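Hard Water and the Shared Kitchens

Residents on the upper floors of the Jokerville building have asked why glasses and flatware come out of the wash with a white film. The film is calcium carbonate. Water entering the building tested at 19 grains per gallon in January, well into the range classed as very hard. When a wet dish dries in open air, the water leaves and the dissolved minerals stay on the surface.

Heat makes the problem worse. Calcium carbonate becomes less soluble as water temperature rises, so scale forms first in the water heater, then in kettles and on faucet aerators. Detergent also loses strength in hard water. Part of it binds with calcium and magnesium before it reaches any grease, and the residue adds to the film.

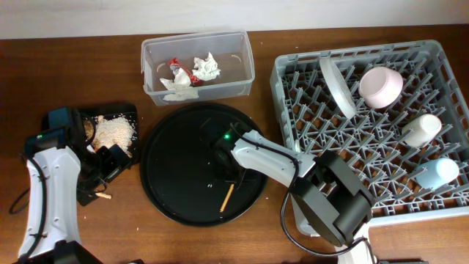

Mercy Rashidi has compared two options for treatment. The first is an ion exchange softener on the main line, which swaps calcium and magnesium for sodium and needs regular salt. The second is a smaller unit feeding only the hot side. Installing the hot-side unit would cost almost $2000, and cold taps would stay as they are. Residents on a low-sodium diet should note that the second option leaves cold drinking water unchanged.

Until a decision is made, a rinse with white vinegar diluted in an equal amount of water will remove light film from glass. Leave it on for two minutes, then rinse with plain water. Do not use vinegar on natural stone or aluminum, and never mix it with bleach. Film that remains after this treatment may be etching, a permanent change in the glass.

Jabari Barasa will descale the heater on Monday. Hot water will be off during the work. Questions about the test results can go to Mercy.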